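Benduvari Building Services
Workplace Safety Inspection Checklist: Light Industrial and Workshop Units
Annual round, January

Premises: Kosell Works, ground floor units and shared corridor
Occupied area: nearly 2,000 square feet
Form completed by: Benduvari inspection office

Ratings used on this form
S — satisfactory
A — attention needed, work to be completed before the next round
U — unsatisfactory, work to be completed before the area is used again
N/A — does not apply

Section 1. Exits and walkways

1.1 Exit doors open fully from the inside without a key. Rating: S
1.2 Exit signs lit and visible from the walkway. Rating: A
Comment: The sign over the rear door is lit on one side only. Replace the lamp and test the backup battery at the same time.
1.3 Walkways clear to the full marked width. Rating: A
Comment: Flattened cartons were stacked against the corridor wall next to the electrical closet. The tenant moved them during the visit. The same comment was made in the previous round, and a written reminder will go to all units.
1.4 Floor surface even and free of trip hazards. Rating: S
1.5 Stair treads and handrail secure. Rating: A
Comment: Handrail bracket at the lower landing is loose. Tighten or replace.

Section 2. Fire protection

2.1 Extinguishers mounted, charged and tagged. Rating: A
Comment: Extinguisher 173 has a service tag that cannot be read. The gauge is in the normal range. Varnex holds the service contract and should issue a new tag once it has checked its records.
2.2 Fire doors close and latch on their own. Rating: U
Comment: The door between the corridor and the loading area was held open with a wedge. With the wedge removed, the door closed but did not latch. Adjust the closer and the strike plate. Wedges are not permitted on any fire door in the building.
2.3 Clear space kept below sprinkler heads. Rating: S
2.4 Alarm pull stations unobstructed. Rating: S
2.5 Evacuation plan posted and current. Rating: A
Comment: The posted plan still shows the former partition in the Lai unit. Replace with the current drawing.

Section 3. Electrical

3.1 Panels accessible, with covers in place. Rating: S
3.2 Circuits labeled. Rating: A
Comment: Two breakers in the 100 amp panel carry handwritten labels that no longer match the outlets they serve. An electrician should trace both circuits before new labels are fitted.
3.3 Extension cords in temporary use only. Rating: A
Comment: One cord in the break area supplies the refrigerator and has plainly become permanent. Provide a wall outlet.
3.4 Outlets near sinks protected by ground fault devices and tested. Rating: S
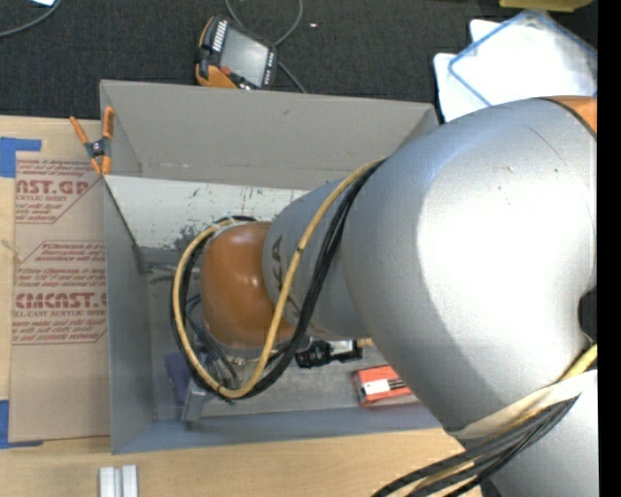

Section 4. Lighting, air and housekeeping

4.1 General lighting adequate for the work performed. Rating: S
4.2 Air vents clean and unblocked. Rating: A
Comment: Dust on the return grille in the corridor. Clean the grille and change the filter.
4.3 Waste removed daily. Rating: S
4.4 Shelving anchored and load limits posted. Rating: A
Comment: Shelving is anchored throughout. Load limit cards are missing from the tall units in the storage room.
4.5 Spill supplies stocked. Rating: S

Section 5. First aid and records

5.1 First aid kit complete and in date. Rating: A
Comment: Eyewash bottles have expired. The remainder of the kit is in order.
5.2 Emergency contact list posted. Rating: S
5.3 Injury log available for review. Rating: S
5.4 Evacuation drill held within the past year. Rating: S
Comment: Staff in the far unit reported that the alarm was hard to hear with the door closed. Varnex has been asked to measure the sound level there.
5.5 Forklift records. Rating: N/A

Follow-up

Item 2.2 must be corrected before the loading area is used again. The tenant should notify the inspection office when the work is done — a reinspection of that door will then be arranged. All items rated A are to be entered in the building maintenance log, with the name of the responsible contractor beside each entry. Questions about a rating should be sent in writing and should quote the item number.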